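3.2 Vormachen per Fernsteuerung

Für die Aufnahme der Demonstrationen stand am Standort Irnberg ein zweiarmiger Aufbau zur Verfügung, den wir im Folgenden Udix nennen. Die bedienende Person führt zwei Leitarme, deren Gelenkwinkel laufend auf die beiden Folgearme übertragen werden. Eine Kraftrückmeldung gibt es nicht. Wer zum ersten Mal am Leitarm sitzt, greift deshalb fast immer zu fest zu oder setzt zu früh auf - und es ist erstaunlich, wie schnell sich das gibt! Schon nach einer kurzen Eingewöhnung wirkten die Bewegungen ruhig, und die Bahnen wurden deutlich glatter.

In einer Vorstudie hatten wir das direkte Führen von Hand erprobt, bei dem der Folgearm am Unterarm gefasst und durch die Aufgabe bewegt wird. Für grobe Bewegungen ist das Verfahren wunderbar unmittelbar. Bei kleinen Bedienelementen verdeckte die führende Hand jedoch regelmäßig die Sicht der Kopfkamera, und die Bilder dieser Durchgänge waren für das Training kaum zu gebrauchen. Alle hier ausgewerteten Demonstrationen stammen daher aus der Fernsteuerung.

Insgesamt liegen 841 Demonstrationen vor, aufgenommen von sechs Personen mit sehr unterschiedlicher Vorerfahrung. Durchgänge mit Fehlgriffen haben wir beibehalten, sofern die Person den Fehler selbst korrigierte. Gerade diese Stellen halten wir für besonders wertvoll: Sie zeigen dem Modell, wie man aus einer ungünstigen Lage wieder herausfindet. Verworfen wurden lediglich 33 Durchgänge, bei denen die Verbindung zwischen Leit- und Folgearm abriss; sie sind in der genannten Zahl nicht enthalten.

Die Aufgaben werden an einem kompakten Prüfboard ausgeführt, das unter anderem Drucktaster, Kippschalter, einen Schieberegler und einen großen Drehknopf vereint. Abbildung 4 zeigt den Greifer über dem leuchtenden blauen Taster. Für die Fernsteuerung ist das Anfahren eines Tasters die dankbarste Teilaufgabe, weil die Bewegung überwiegend senkrecht verläuft. Am Drehknopf dagegen muss die Person Greifen und Drehen gleichzeitig aus dem Handgelenk steuern, und hier unterscheiden sich die Bedienstile am stärksten.
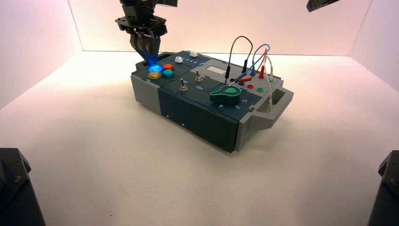
Abb. 4: Teilaufgabe »Taster« am Prüfboard, Aufbau Udix. Beide Greiferfinger weisen senkrecht nach unten, die Spitzen stehen knapp über dem blauen Taster.

3.3 Aufbereitung der Demonstrationen

Vor dem Training wurden die Aufnahmen mit dem Werkzeug Brumer in Teilaufgaben zerlegt. Als Schnittstellen dienen Phasen, in denen beide Folgearme nahezu stillstehen. Längere Denkpausen der bedienenden Person haben wir gekürzt, kurze Verzögerungen unmittelbar vor einem Kontakt aber bewusst belassen. In ihnen steckt die Feinausrichtung, und ein Modell ohne diese Abschnitte setzte in unseren Vorversuchen häufig neben dem Taster auf.

Jede Teilaufgabe erhielt eine knappe sprachliche Bezeichnung, die von einer zweiten Person gegengelesen wurde. Gelenkwinkel, Greiferöffnung und Kamerabilder wurden anschließend auf eine gemeinsame Zeitachse gebracht.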